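«Una fuente de alimentación no se tira, se abre»

Neema Shirima repara impresoras, escáneres y routers en Korola, el taller que montó hace 11 años en un bajo de 58 metros cuadrados. Desde marzo solo acepta equipos de oficina. Hablamos con ella de lo que se estropea, de lo que merece la pena arreglar y de lo que le llega ya empeorado desde casa.
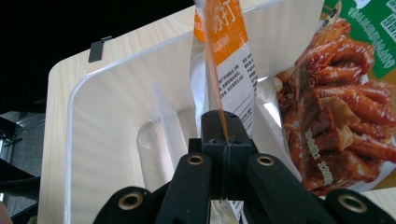
Texto: Halima Temba
Miércoles, 1 de octubre | Reparación y mantenimiento

La mayoría de las impresoras láser que entran en Korola tienen el mismo síntoma: cogen dos hojas a la vez o no cogen ninguna. «La gente piensa en la placa, en el tóner, en el controlador», dice Shirima. «Casi siempre es el rodillo de arrastre. La goma se cristaliza y resbala sobre el papel.»

El recambio cuesta poco y se cambia en diez minutos si el modelo deja llegar a él. En los equipos de oficina de hace una década bastaba con sacar la bandeja y soltar una pestaña. En muchos de los actuales hay que desmontar el lateral, y ahí empiezan los problemas. «Me traen carcasas con las pestañas partidas porque alguien hizo palanca con un destornillador plano. Yo uso púas de plástico y tiro despacio. Si no sale, es que queda un tornillo, normalmente debajo de una pegatina.»

Sobre la limpieza del rodillo es tajante. Un paño sin pelusa y agua, nada más. El alcohol lo reserva para los contactos y para el cristal del escáner. «Con alcohol el rodillo agarra de maravilla una semana. Luego se agrieta.»

Los atascos en la salida tienen otro origen. Ahí suele estar el fusor, la pieza que fija el tóner con calor, y Shirima pide que no se toque hasta que la máquina lleve al menos una hora apagada y desenchufada. Ha visto quemaduras en clientes que metieron la mano para tirar de una hoja arrugada.

Le pregunto por la impresora más vieja que mantiene. Es de una gestoría, se la llevan una vez al año y el contador no para de subir. «El dueño, Kibet Odera, me pregunta siempre si esta vez toca comprar otra. Le cambio los rodillos, le limpio el láser, le engraso los engranajes y se la vuelve a llevar. Cuando falle el fusor hablaremos, que esa pieza ya no se encuentra nueva.»

Los routers son otra historia. Para ella, un router que se reinicia solo es un problema de alimentador hasta que se demuestre lo contrario. Mide la tensión con carga, porque sin carga casi todos dan el valor correcto. Si el alimentador está bien, abre el aparato y busca condensadores hinchados.

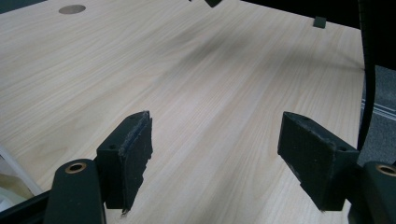
Cuándo no compensa

Shirima cobra el diagnóstico por adelantado y lo descuenta si el cliente acepta el arreglo. Su límite está en la mitad de lo que costaría un equipo equivalente. Por encima de esa cifra lo desaconseja, aunque a veces insisten. «Una impresora de tinta de 80 euros con el cabezal seco no la arreglo. Puedo intentar limpiarlo, pero no lo garantizo y lo digo antes.»

Con la tinta recomienda imprimir una página en color por semana y apagar siempre desde el botón, nunca desde la regleta, para que el cabezal vuelva a su posición de reposo y quede tapado.

En el taller trabaja también Mwanaisha Bakilana, que lleva los escáneres. Según ella, las rayas verticales que salen al digitalizar por el alimentador de hojas vienen casi siempre de una mota en la tira estrecha de cristal que hay junto al cristal grande. «Limpian el grande, que está perfecto, y la tira ni la miran.»

Antes de despedirnos pido a Shirima una lista de herramientas para quien quiera empezar. Nombra un destornillador Phillips largo e imantado, las púas, un multímetro sencillo, una brocha suave y una caja con compartimentos para los tornillos. Para las impresoras añade una aspiradora con filtro para tóner, o bien no aspirar. La doméstica lo deja pasar y lo reparte por la habitación.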